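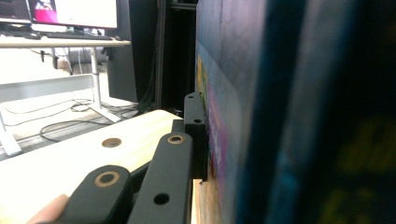 Lộc Phan wrote in after the last newsletter to ask whether the lane down to the cottage is really as narrow as we make it sound, and whether a family with a long estate car ought to park at the top and walk.

Well, Lộc, it is narrow, and I'd be fibbing if I told you otherwise, but we've had all sorts of cars down it over the years and they have all come back up again! Take it slowly after the Wadeck turning, keep to the left where the wall bulges, and if you meet the milk lorry just tuck yourself into one of the 2 passing places and give the driver a wave. There is room for a couple of cars by the gate once you're down.

While I'm on the subject of getting here, the little shop at Brundinton has gone over to winter hours, so it shuts at four from October and doesn't open at all on a Monday. Do bring milk and bread with you if you're arriving late. The kettle and the tea caddy will be waiting on the side, as always.

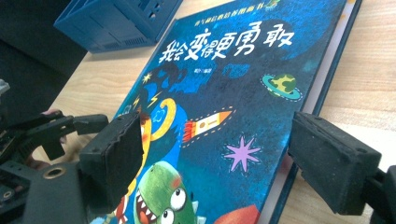 The other change is to the boat. We used to leave the oars in the porch, but they now live in the locked shed by the landing stage, and the key hangs inside the larder door on a green ribbon. Please put it back there when you've finished – last summer it went home to Ankrah in somebody's coat pocket and had to be posted back to us. Life jackets are in the same shed, small ones on the lower hooks.

Diệp Châu has kindly sent us her notes on the walk round the far shore, with the boggy bit by the second stile marked in red, and I've put a copy in the folder on the hall table. Allow a whole morning for it, and longer if you mean to stop and eat your sandwiches on the big flat rock.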